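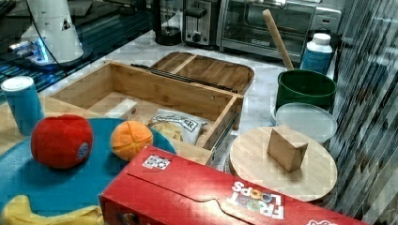 Naledi asked whether the play kitchen pieces could have a counter of their own, as parents keep finding toy fruit among the real things. Flor said the counter is long enough to share if everything goes back at the end of a session. Agreed to try sharing until January.

Present: Rhonda Morin (chair), Reshma Mkhize (notes), Flor Rengifo, Naledi Oosthuizen. Apologies: Nosipho Mofokeng.

1. Matters arising
The Platodero invoice has been paid. The key to the side door at Vetthorpe is still missing. Reshma to ask for a copy, cost to come out of petty cash.

2. Kitchen counter
Rhonda had been through the shelves and the counter. The toaster and the toaster oven stay where they are, near the socket. Dish towels to be folded and left on top of the toaster oven only when it is off and cold – Flor to put up a note.
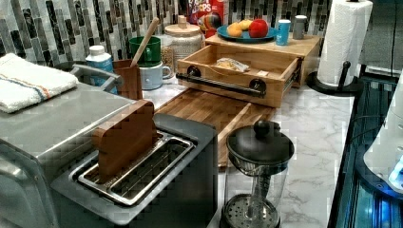

The toast slice goes back with the toy food at the end of each session. Snack packets are to be kept out of the wooden drawers from now on and put in the tin by the fridge. Reshma asked for the French press to be moved to the high shelf on family days. Agreed.

3. Toy food
The list drawn up last year had 156 pieces on it and nearly 49 are worn or missing. Naledi has a price from Prarkon for replacements. Rhonda would like to mend what we can first. Decision held over to the next meeting.

4. Storage
Discussion of lids and trays, which get separated from their boxes. Flor offered to mark them in matching pairs. She will need 2 sheets of labels.

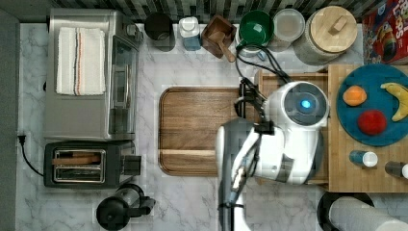
Kitchen counter, with the toaster oven on the left and the toy fruit on its plate.

5. Any other business
Paper towels are running low, 12 rolls to be ordered. Nosipho sent word that she can open up for the next family day but can't stay to lock up. Naledi will do it.

Meeting closed at ten to nine.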